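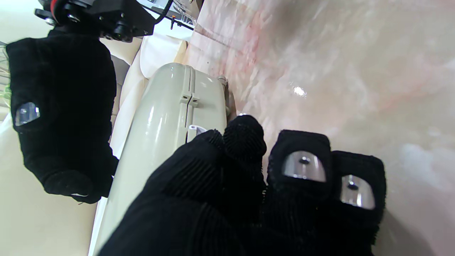
Pale green and very shiny, first thing up close

Visits > Open days > Wodcombe

Got to the Wodcombe open day at 9, doors already open, coffee already gone. November, freezing, parking a mess. Nimal Kanagaratnam had the sign-in sheet and a stack of maps, mine had the rooms the wrong way round. Went up the back stairs by mistake. Nice stairs.
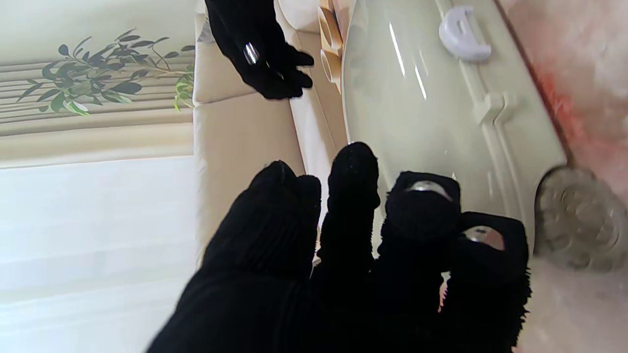
Storage cases were what I came for. Ours at Wekesberg keep cracking at the hinge, 5 gone this year. Wanted to see how thick the molding is on other people's. This one has raised contours down the side and a little rectangular ridge, and I'd like the same on ours. Asked Welington Miranda about replacement lids, he wrote down a number for Haque. Cant read the last digit. Will call anyway.

Lunch was soup, 20 minutes in line. Then back up for the folding and packing table, wich I liked best. Great marble.
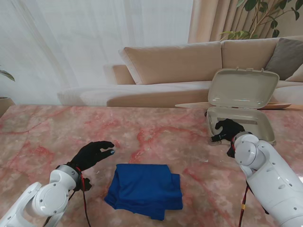

Blue cloth folded, beige box open, lid up

Left at 1. Going again if they run it in spring.

13 comments | 5 shares
Contact | Back to top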